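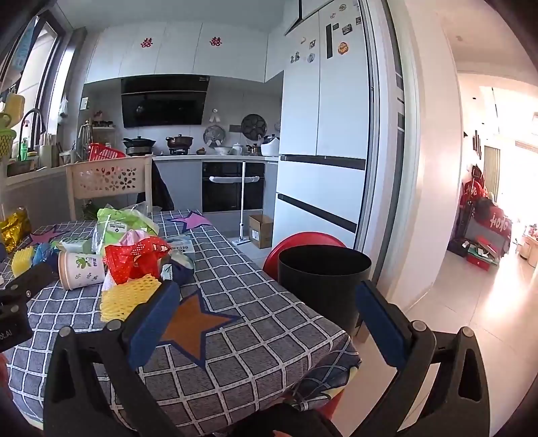 # Bomside hand-held gripper

The **Bomside** is a two-finger gripper held in the hand, with a camera mounted so that it looks out over the fingers. It is best known from the Lirkmont comparison, a long trial of hand-held grippers run in ordinary kitchens and led by Emanuel Neagu. The results came out on 2020-03-29 and still make lively reading for anyone who cares about how fingers meet things.

## Design

Two thick black arms reach forward, each ending in a finger with a long blue pad. With the gripper open, the pads stand at an angle to each other and leave a wide gap, and both stay in the camera's view. That view is the great pleasure of the Bomside – the fingers, the tabletop and much of the room beyond can all be seen at once.

## The Lirkmont comparison

The trial set the Bomside against the Gultitz, a narrower gripper with hard, flat fingers. Each had a budget of 600 grasps at the table, and retries brought the combined total to 1,259. Household goods made up the test set, and a wonderfully awkward one it was: a foam net sleeve of the kind used to protect fruit, a red mesh basket, a paper cup printed with green leaves, a gold foil bag and a bristled brush.

The Bomside did best on soft and springy objects, dropping 41 in the full run. The Gultitz was quicker on small boxes but tended to dent paper cups. Neagu's notes are full of delight at the foam sleeve, which he called the finest test object in the set.

## Later work

A second round used the Bakilana controller, which logs finger width along with the video. It began in February of the following year and covered 2 new pad shapes, both tried on a patterned tablecloth and on bare wood.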